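Sanding and Polishing Gelcoat: Your Questions

We get a lot of mail about bringing tired boats and camper shells back to life, and we love it! Adanech Dinsa, who runs the Burnmont finishing workshop, has gone through the ones that come up most.

My hull looks chalky. Do I have to repaint?

Probably not! Chalking is oxidation, and it usually sits in the very top of the gelcoat. Wash a small patch, let it dry and rub it by hand with a little compound on a cotton cloth. If color starts showing on the cloth and the patch looks deeper than its neighbors, there's good gelcoat under there waiting for you.

Which grit should I start with?

The finest one that still does the job. For light chalking you may not need paper at all, just Varma Medium on a wool pad. For scratches you can feel with a fingernail, begin at 800, then go 1200, then 2000. If you like an extra-easy polishing stage (I do), add a pass with 3000 and the compound will fly through what's left.

Wet or dry?

Wet for hand sanding. A spray bottle with one drop of dish soap keeps the paper from loading up. Film-backed discs on a machine can go dry if you have extraction hooked up and a proper mask on.

How do I know when to stop sanding?

Wipe the panel dry and look at it from a low angle. You want an even, dull surface with no shiny spots and no leftover lines from the previous grit. If you start to see the color thin out or a weave pattern coming through, stop right there. Gelcoat varies a lot in thickness, and corners and molded edges go first.

Can I use a rotary polisher, or only a dual action?

Both work. A rotary cuts faster and is wonderful on big flat topsides, but it builds heat, so keep it moving. If you're new to this, a dual action is far more forgiving and you'll still get a gorgeous shine.

What is the difference between Varma Medium and Varma Fine?

Medium is the cutting compound and takes out 1200 marks and finer. Fine is for the last pass, on a clean foam pad. Please don't share one pad between the two! A few grains of Medium will undo a lovely afternoon's work.

How far does a bottle go?

It depends on how rough the surface is, but most people use more than they need. Try 4 pea-sized dots for an area as wide as your shoulders. The small 200 ml bottle is a good way to try it out on a hatch or a locker lid.

How should I clean my foam pads?

Lukewarm water, mild soap, squeeze, repeat until the water runs clear. No wringing, it tears the foam off the backing. Dry them face down on something that lets air through.

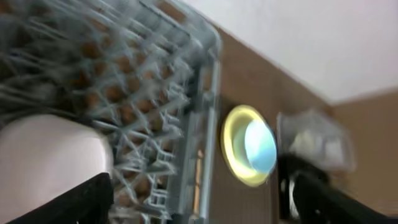 A wire rack lets air reach both sides.

Do I need wax afterward?

Yes, or a sealant. We like Ernora Marine Wax, two thin coats. Bare polished gelcoat will start to dull again in the sun.

When is the best time of year?

March is great at our Trarkholm yard: cool panels, low sun, and the launch rush hasn't begun. In summer, work in the shade and start early, by 7 a.m. if you can manage it.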